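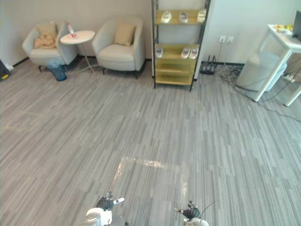

Figure 2. Open lounge area with grey striped carpet and tub-style armchairs.

Home | Issues | Authors | Contact
Last updated: 2025-10-10

4.2 Soaking of dried beans at home

The recipe leaflets that we collected before the study agree on one point: dried beans should be soaked overnight in cold water. They do not agree on anything else. Some leaflets ask for salt in the soaking water, others say that salt makes the skin hard. In this section we look at what the home cooks of Trekska did in their own kitchens, and how they judged the beans on the plate.

Each of the 49 cooks received the same white beans, packed for us by Domański in bags of 510 g, and was asked to cook from the bag as they would normally do. We gave no recipe. The cooks wrote their notes in the diary application Rultotico, which asked for the start and the end of soaking, what was added to the water, the kind of pot, and a mark for softness and for flavour. The diary was open for 10 days in September. It gave us 212 complete entries. Entries without a softness mark were left out, also when the rest of the notes was very rich, and this was a pity in several cases.

Overnight soaking was the usual habit, but the word "overnight" was used very freely. For one cook it meant from the late evening news until breakfast. For another it meant from lunch on one day until dinner on the next, with the bowl moved to the refrigerator when somebody remembered it. We therefore used the clock times from the diary and did not use the word itself. A longer soak went together with softer beans up to the length of a normal night. After this point the softness marks did not improve, and there were more remarks about split skins and cloudy water.

Salt in the soaking water did not make the beans hard. Cooks who salted the water gave softness marks that were a little better than those of the other cooks, and they wrote more often that the beans had taste "to the middle". Many of these cooks were surprised, as they had learned the opposite from their parents. We must be careful here. The cooks chose by themselves whether to use salt, and those who did so were often people who cook beans every week. Their better result may come from practice and from a more patient fire.

Baking soda was less common. It made the beans soft quickly, but the flavour marks were lower, and the word "soapy" was written by cooks who did not know each other. One cook rinsed the beans after soaking with soda and did not find this taste. Our diary had no separate question about rinsing, so we cannot say if this is a general solution.

The kind of pot mattered more than we had expected when we planned the diary. Owners of the Kamia pressure cooker mostly skipped the soaking and were satisfied with the softness, although some of them complained that the beans at the bottom became a paste. This paste was not always a problem. It was spread on toast with lemon and garlic, or stirred back into the soup to make it thicker. In an ordinary pot with a lid, unsoaked beans received the lowest marks of all, and two entries end with the remark that the family ate something else.

The hardness of the tap water was not measured in the homes. Kristóf Sárközi, who read the diaries together with us, noted that the cooks from the upper part of the town complained more often about tough skins, also after a long soak. The upper part has a different well. We think this is worth a proper test with the same beans, the same pot and water from both wells, and we return to it in Section 5.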